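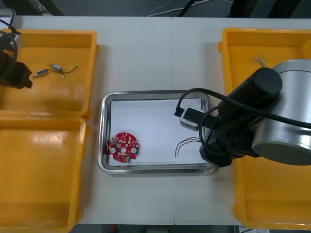
3.2 Launch conditions and paddler effort

Trip logs were taken from the Plonitton touring club, whose members paddled the Nosura estuary in groups of up to 80. The logs cover 469 crossings. For each one the trip leader wrote down wind force, tide state and time on the water. Crossings shorter than 700 m were left out, as were those made in double kayaks.

Leaders also rated effort on the scale given by Boychuk. Ratings rose with headwind but changed little with tide, except at the Dufour narrows, where an ebb against the wind raised short, steep waves.

Figure 2. Twisted wires held in a black gripper over white paper.

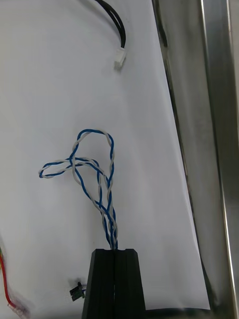
3.3 Rest stops

Most groups landed once, usually on the shingle at Vastovo. Groups that started into the wind landed earlier and stayed ashore longer.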